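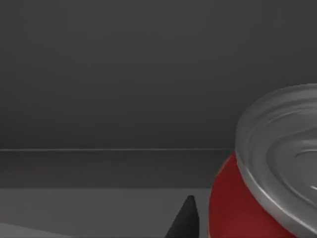 Re: [plitemside-recycling] Can drive, where we are and what to change

From: Angharad Gethin
To: plitemside-recycling list
Date: Tuesday, May 15, 2018

Harvey Kowalchuk wrote:

> I took the last load to the Lobo yard on Saturday. They paid for
> 410 pounds of aluminum but knocked off two of the bags for having
> steel food cans in them. The man at the scale said they will start
> turning away mixed bags altogether.
>
> Also, can we settle the crushing question? Half the bags are
> flattened cans and half are whole. I don't mind either way but I
> need to know how many trips to plan for. My truck bed fills up
> fast with whole ones.
>
> Last thing. The shed smells. People are not rinsing.

Thanks Harvey. I'll go through these in order.

On the steel cans: I would like to put a magnet on a string at each drop-off point. If it sticks, it goes in the curbside bin at home. Soup, beans, tuna and pet food cans are the usual ones, though some pet food comes in aluminum, so people should test and not guess. Ilango Chettiar has a box of magnets left over from the school fair and says we can have them. I'll hang one at the church lot and one at the library side door this week. If you look after one of the other sites, write to me and I'll leave one in your mailbox.

On crushing: please leave the cans whole for now. I called Lobo this morning. They pay by weight, so it makes no difference to the check, but they want to be able to see what is in the bag. A crushed can hides whatever is inside it, and last fall they were finding gravel. I know this means more trips. Miklós Katona has offered his trailer on the first Saturday of the month, and with that behind the truck I think Harvey can clear the shed in one run. Harvey, does the trailer fit your hitch? Miklós says it takes a 2-inch ball.

Pull tabs can stay on. I still get asked about this every month. Lobo takes the whole can. If you are saving tabs for some other collection that is fine, but you don't have to take them off for us.

On rinsing: a quick swish with leftover dishwater and then upside down in the rack is enough. They don't have to be spotless. Tie the bag once it's full, and don't leave bags outside the shed door overnight. We had raccoons in October and I spent a morning picking cans out of the hedge.

Money, for those who asked. The account stood at $740 before Harvey's last load, and that check has not cleared yet. We agreed at the winter meeting that the first $400 goes to the new benches at the ball field. The rest is not spoken for. Venkatesh Venkataraman would like to buy lidded bins from Duvon to replace the cardboard boxes, which fall apart whenever it rains. He has a price but I have asked him to post it here himself so that I don't get it wrong. Please hold comments on the bins until he does.

One more item. The blue bags we have been using, the Tuvex ones, are splitting at the seams. I have most of a roll left and will use it up for light loads. If anyone has found a heavier bag that doesn't cost much more, let me know the size and where you bought it.

Shed key is with me through the end of the month, then with Miklós. Knock on the side door, the front bell is still broken.

Angharad

--
To leave this list, send a blank message with "unsubscribe" in the subject line.
Please trim quoted text when you reply.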